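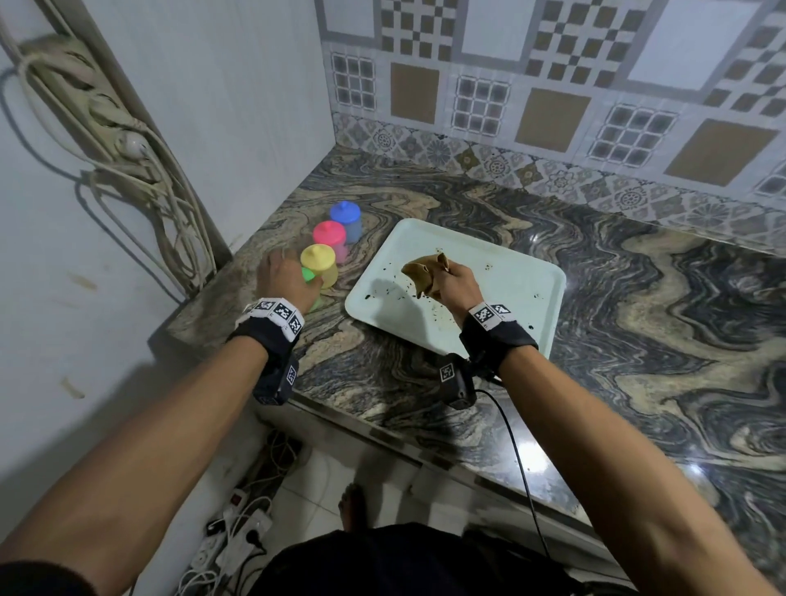
Kitchen Counter Manipulation Set: Recording Rules and Data Card

Maintained by the Taltside manipulation group. Contact: Sunita Thibodeaux (recording rules), Ademir Quintana (release and file formats). Last revised 7 Dec 2019.

Scope

The set covers two-handed household tasks done by people at ordinary home counters: wiping, sorting, stacking, opening and closing small containers. It is meant for training and testing robot policies that will later run on two-arm platforms. The rules below apply to every site that contributes to the set, including sites that record under contract for Savent or Pimentel. A site may add stricter local rules. It may not relax these.

The words "must" and "should" are used in the usual sense. A recording that breaks a "must" is rejected. A recording that breaks a "should" is kept and tagged.

Contents of a recording

Each recording holds one head view, two wrist tracks and a task label. The head view is stored as video. The wrist tracks are stored as time-stamped poses in the counter coordinate system, one row per sample. The task label is a short imperative sentence, for example "wipe the tray with the cloth", written in lower case with no period.

Recordings are grouped into sessions. A session is one operator at one counter with one object set. No session may hold more than 200 recordings. If the object set changes, start a new session even when the operator and the counter stay the same.

Rule 1. Wrist bands

1.1 The printed marker band must sit on the wrist, on the hand side of the tracking device. The device goes on the forearm side, held by its own strap.

1.2 Both arms must be fitted before recording starts. One-armed recordings are not part of this set, including for tasks that need only one hand.

1.3 Bands must be flat. A crease across a marker makes the pose jump, and the jump is hard to remove later without smoothing out real motion.

1.4 Sleeves must not cover any printed square. Push them up or change the shirt.

1.5 Bands should be replaced after 25 sessions, or sooner if the print has worn.

Rule 2. Cables

2.1 Cables must leave the wrist toward the operator's body. A cable that leads away from the body will drag across the work area on the first long reach.

2.2 There must be enough slack for the operator to reach the far edge of the counter with either hand. Check this with both arms extended before the first recording.

2.3 Power strips on the floor should stand to one side, clear of the operator's feet. Loose cords should be taped down where the operator has to step over them.

2.4 Wet tasks must use battery power only. This covers any task with an open container of liquid, even a small one.

Rule 3. Work surface

3.1 Do not clear or restyle the home. Tiles, sockets and wall cords stay as they are. The work area itself must hold only items from the session's object list.

3.2 Debris used for cleaning tasks must be dry and food-safe. Put it on a tray or board, never directly on the counter.

3.3 Strong glare on stone or steel should be moved off the task objects by turning a lamp or shifting the tray. Glare elsewhere on the counter is accepted.

3.4 Lighting must not change within a session. If the sun comes out and exposure shifts, pause and wait.
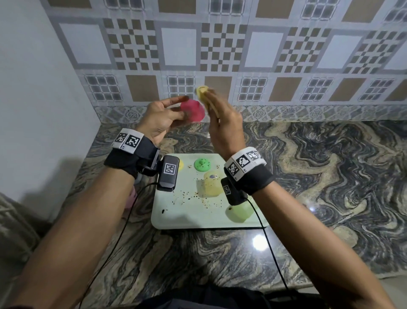 Rule 4. Occlusion. The tracker loses a marker when the other forearm, a held object or the device itself covers it for longer than 17 consecutive samples. Lost spans are filled by interpolation up to 33 samples and rejected past that. Operators are asked to work at their normal pace and in their normal posture – staged motion is worse for training than a short gap. Object visibility is judged separately from marker visibility. With both hands raised over the board, one on the pink piece and one on the pale yellow piece, the small yellow object lying on the board is partly hidden behind the left wrist device, and annotators label it "partial" in that view. An object is labeled "absent" only after it has left the work area.

4.1 Annotators must not carry a label forward from an earlier view to a later one without checking it.

4.2 Two objects held close together must be labeled as two objects unless they are joined. If an annotator can't tell, use "contact_unknown".

Rule 5. People

5.1 Operators must sign the consent form before fitting. A copy stays with the site and is not part of the release.

5.2 Faces must not appear. This includes reflections in windows, ovens and polished stone. Hands, arms, legs and feet are accepted.

5.3 An operator may withdraw a session at any time before release. After release, withdrawal takes effect in the next version.

Checks

Every session passes through the Resulix checker before upload. It verifies clock offset, marker coverage and file completeness, and writes a report next to the session folder. It does not look at content. Rules 3 and 5 are reviewed by hand, by someone other than the operator.

Known limits

Right-handed operators are over-represented. Most counters are stone or laminate, and results on wood have not been tested. Small translucent objects are under-labeled in sessions recorded before November; relabeling is in progress and the affected sessions carry the tag "relabel_pending". Poses are less accurate near full reach, where the bands turn away from the head view.

Reporting problems

Send the session number, the recording number and the rule concerned to Ademir Quintana. Do not attach video to the message.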